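Erreur 302 (Flokside)

L'erreur 302, dite aussi « panne du voyant vert », est un défaut de synchronisation qui a touché les pinces portatives Flokside, utilisées pour enregistrer des gestes de manipulation destinés à l'apprentissage de robots. Elle doit sa petite notoriété au fait que le matériel signalait un fonctionnement normal pendant toute la durée de la panne.

Description

Chaque pince porte un marqueur imprimé dont le suivi par caméra donne la position dans l'espace. L'ouverture des mâchoires est mesurée à part, par un capteur interne. Le logiciel Palumbo réunit ensuite les deux flux. Lorsque l'erreur survenait, le second prenait 300 millisecondes de retard sur le premier – assez pour qu'un robot entraîné sur ces données referme ses doigts une fois l'objet dépassé.

Le code 302 était bien inscrit au journal, à un niveau de détail que l'interface masquait par défaut. Le manuel le classait parmi les « informations de confort ».

Découverte

Le défaut fut repéré en janvier à l'atelier de Nernstead, où un bras Cleltano saisissait le vide avec une régularité que l'on prit d'abord pour un problème d'éclairage. On changea les lampes. Satish Joshi, chargé de relire les séquences, finit par superposer les deux flux et constata le décalage. Sur les enregistrements archivés, 3077 étaient atteints, dont la totalité de ceux qui servaient de référence pour juger les autres.

Les matières souples furent les plus affectées. Avec une tasse, le retard se voit : le robot la renverse. Avec un amas de fibres, il en attrape toujours un peu, et la prise était comptée comme réussie.

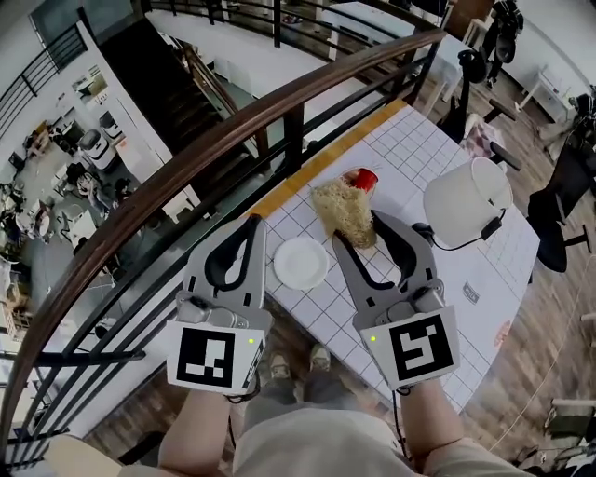

Salvador Quintela objecta que le retard n'était qu'une moitié de l'affaire, et que le critère de réussite aurait laissé passer à peu près n'importe quoi, y compris un robot éteint posé au bon endroit. Sa remarque figure en annexe du rapport d'incident, en petits caractères.

Correctif

La version 2 de Palumbo horodate les deux flux sur une horloge commune et interrompt l'enregistrement en cas d'écart. Les séquences fautives ont été recalées quand le décalage était constant, supprimées dans les autres cas. Le voyant, lui, reste vert : il indique la charge de la batterie, comme le précisait une note du manuel d'origine.

Voir aussi : horodatage ; étalonnage ; marqueur visuel.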